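Notes from the open day at Lostcombe

Gaseo packs kitchenware and small groceries for mail order out of a long brick building in Lostcombe, and in January it let visitors in to see how the packing side is being automated. I went for the morning session. It started at 9 with coffee in the canteen and a talk on the floor plan, which went on too long.

The packing hall came first. Eight stations still run by hand, with a person picking from shelves into plastic baskets. Two have arms. A packer on the hand side handles 60 orders in a normal shift and told us the weight is fine, it's the reaching that gets you. The people at the arm stations don't pick at all. They load shelves, clear jams and check baskets before they go to tape, and they sit for part of the day. Pay is the same, which was the first thing anyone asked.

Before an item goes to the arms, the move is worked out in a simulated room with a single arm over a perforated table. The planners call that room Skatis. They set out crates, dishes and food, then run pick after pick and change one thing at a time. Three views from it were up in the planning office: 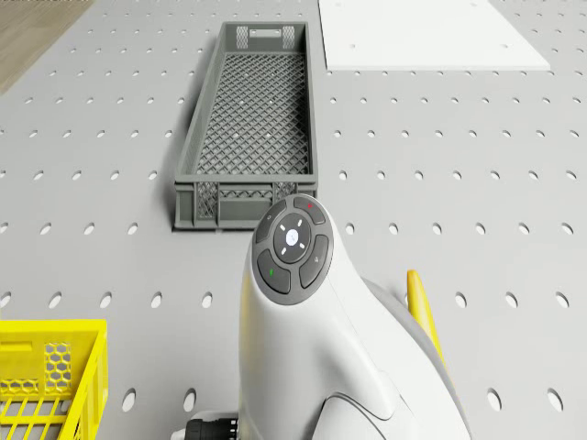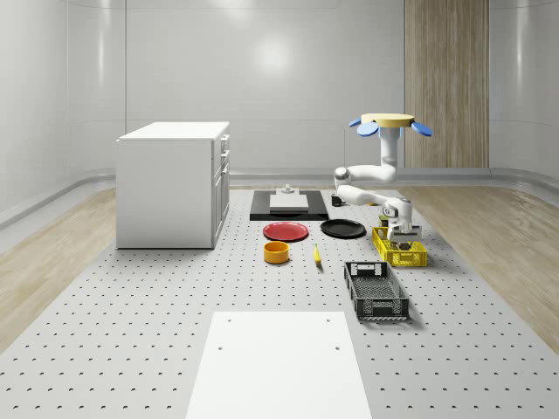
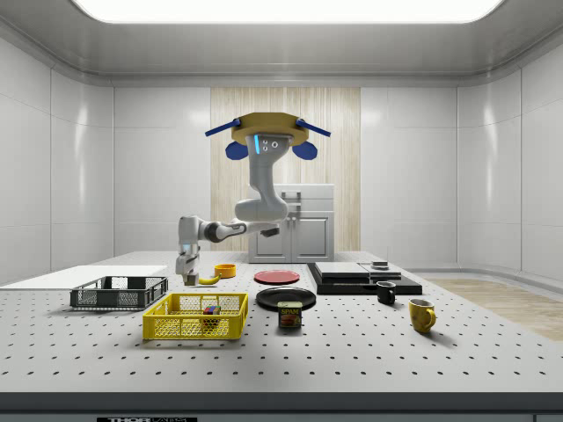

Yutong Tan said the planning work had changed the job more than the arms had. Packers now spend an hour a week in the office going over grips with the planners, and they are the ones who know that a bowl slides if you take it by the rim. Before, all of that stayed in people's hands and left when they did. Tan also said the extra hour was not in the schedule at first and people were doing it on their break until the shift leads complained.

We had time for questions after that. The arm stations run slower than the hand stations on mixed orders and faster on repeat ones. The list of items cleared for the arms stands at 41, out of a catalog of 2219, so there is a lot of hand picking left. Somebody asked what happens at 100 percent and the floor manager said he did not expect to see it. No jobs have been cut so far. Two packers moved to planning and one went to the returns desk, where she says it is quieter.

Tsao, the firm that maintains the arms, had a table by the exit with leaflets and a sign-up sheet for a short course on clearing faults. Most of the names on it were from the evening shift.

Parking is behind the building, and the side door is the one to use. Closed shoes are required in the hall. The next visit is planned for the spring and you book through the front office.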